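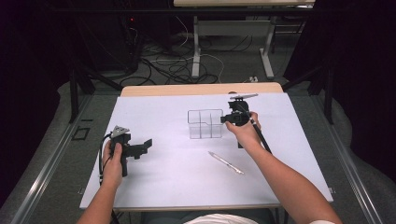

A worktop is a flat horizontal surface fixed or set at a height suited to tasks done by hand. The term covers kitchen counters, laboratory benches, packing tables and office desks, although trade usage in the United States often reserves "countertop" for surfaces fastened to cabinets and "work surface" for those carried on a frame or legs.

Construction

Most worktops consist of a core, a face layer and an edge treatment. Common cores are particleboard, medium-density fiberboard and plywood. Solid wood, stone, stainless steel and cast resin tops have no separate core, though thin stone is often bonded to a backing panel for support.

The face layer takes most of the wear. High-pressure laminate is made by pressing layers of kraft paper soaked in phenolic resin beneath a printed or plain decor sheet and a clear melamine overlay. Low-pressure laminate omits the kraft layers and is fused directly to the board. It costs less and chips more easily at corners. A laminated panel normally has a backing sheet on its underside. Without one, the two sides take up moisture at different rates and the panel bows.

Edges are closed with plastic banding, solid wood lipping or a formed profile in which the laminate is heated and bent around a rounded core. Failure of a laminate top usually begins at the edge or at a sink cutout, where water reaches the core and causes it to swell.

Height

Working height is chosen according to the task and the user. Precision work is done slightly above elbow level, light assembly at or just below it, and heavy work lower still, so that body weight can be applied downward. Kitchen counters in the United States are commonly 36 inches high and desks between 28 and 30 inches.

Adjustable frames use a hand crank, a gas spring or electric motors. The Relletti frame, made in Dirkstead, has telescoping steel legs with a pinned lower stage and is rated for up to 200 kilograms of evenly spread load. The rating falls to 70 kilograms when the load is placed on the front overhang. Ratings of this kind apply to static loads and do not cover impact or vibration.

Surface finish

Gloss affects both cleaning and visual comfort. Matte faces scatter light and reduce glare from overhead lamps, but a coarse texture holds dirt and makes writing on single sheets difficult. Light colors make small dark parts easier to find. Dark colors show dust and fine scratches sooner.

Resistance to heat differs widely. Laminate may blister under a hot pan, wood scorches, and engineered quartz can discolor or crack from a sudden change in temperature. Stainless steel tolerates heat well but dents and scratches. Epoxy resin is widely used in chemistry laboratories for its resistance to acids and solvents.

The Ekine survey

A survey of worktop wear was carried out by Brisa Ponce and Ilham Shehata at the Ekine technical school. It covered 784 surfaces in classrooms, workshops and staff kitchens. Damage was recorded on 449 of them, most often as edge separation, followed by swelling near sinks and burn marks. The authors did not record the age of each surface, which limits comparison between materials. The report was issued on 28 November 2022. A correction to the table of edge types followed in December.

Repair

Loose banding can be reset with contact adhesive or, where the banding carries hot-melt glue, with an iron set low. Swollen particleboard does not return to its original thickness and the affected section must be replaced. Solid wood is sanded and refinished with oil or varnish. The Cervantes method, used in joinery shops, replaces a damaged front edge by routing away a strip of the core and gluing in a hardwood batten before new laminate is applied.

See also

Workbench
Countertop
Decorative laminate
Edge banding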